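Calimlim bench – planning notes for the second station

This README belongs to the budget folder. It explains what we already own, what we ask for, and why some prices changed after August. Please read it before you edit the sheet.

What the station does

One arm sorts foam cubes on a white table, with a turquoise bin and a coral-red bin as targets. The second station must be the same, so that recordings from both can be used together.

Costs

Arm with gripper, offer from Brater: 2967
Table and mounting parts, Zalmont: 700
Spare gripper fingers: 4 pieces, included in the Brater offer
Total limit agreed with Margaux Pichon: 4200

The remaining money is for cubes, bins and delivery. Foam gets small dents with use, so I put one new set of cubes per year in the sheet – Clyde Ridgeway may reduce this if he wishes.

Open points

The Brater offer does not include a cable longer than the standard one. Gemechu Woldegiorgis will ask for the price.
The table top should be glossy white like the first one. A matt top is cheaper, but then the reflections will differ between the two stations.

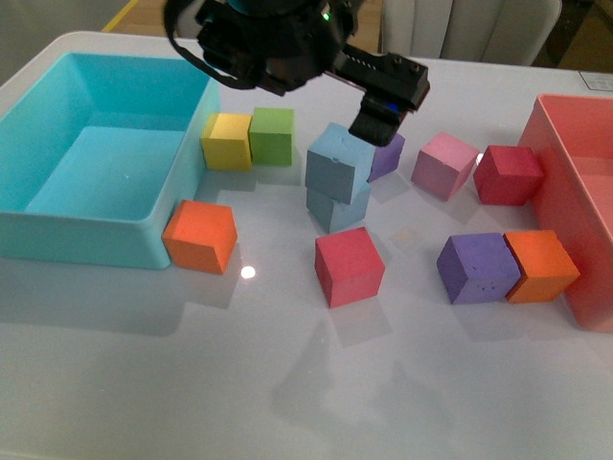 Changes to the sheet go through Johannes Naidoo. Please write your initials in the last column.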